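## 4. Preparing the Block Set and Table

This section applies to the Tordale wooden block set when used on a plain white activity table. 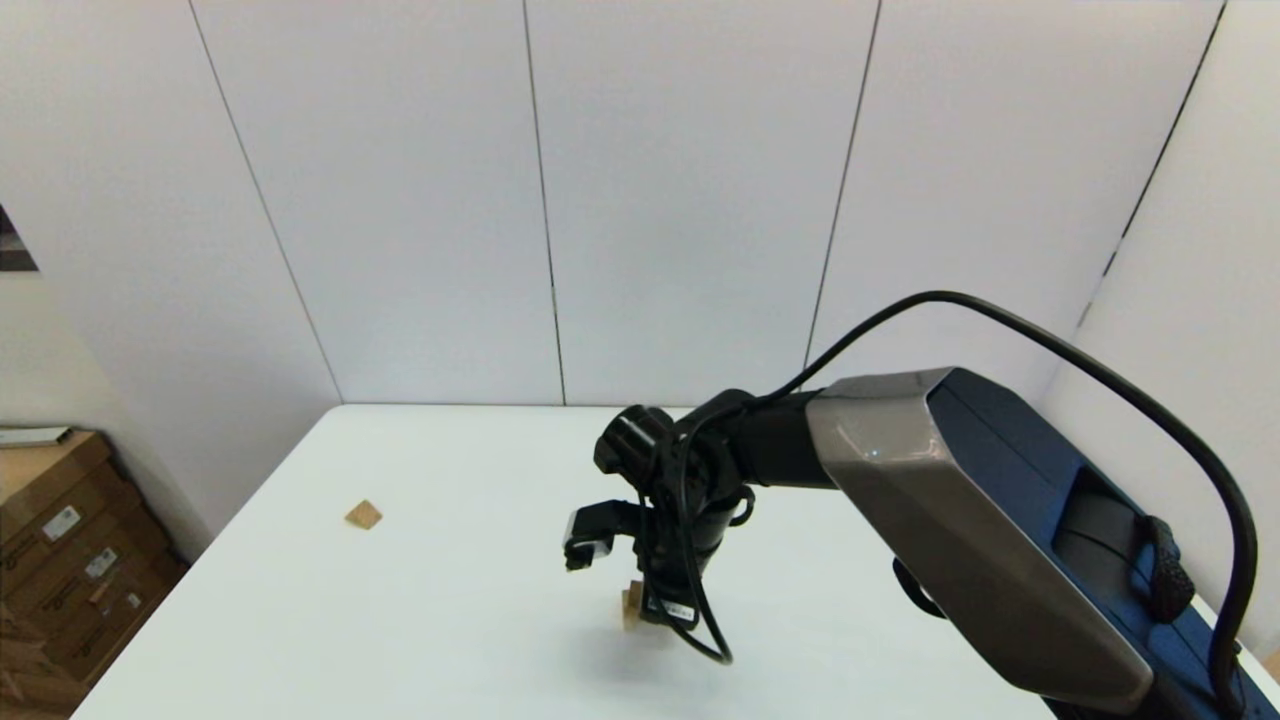
Complete the steps in order before each session. The table must stand on a level floor and must be clear of papers, cups, and personal items.

1. Wipe the tabletop with a dry cloth. If marks remain, use a damp cloth and let the surface dry fully.
2. Take the blocks from the storage box and check each one for splinters, chips, and raised grain.
3. Set aside any damaged block and record it on Form 137.
4. Lay the first block flat, well in from the table edge. It may be turned to any angle.
5. Place the second block only after the first is at rest. Leave open space between the two.

**Note:** Small blocks are easily lost on the floor. Check under the table before closing the box.

**Caution:** Do not soak the blocks or clean them with solvent. Wet wood may swell and crack.

**Caution:** Do not lean on the table while blocks are being placed.

Replacement blocks are ordered under part number 551. Send requests to Vilmos Pálfi, Nutetix Supply Office.

Revised 15 November 2025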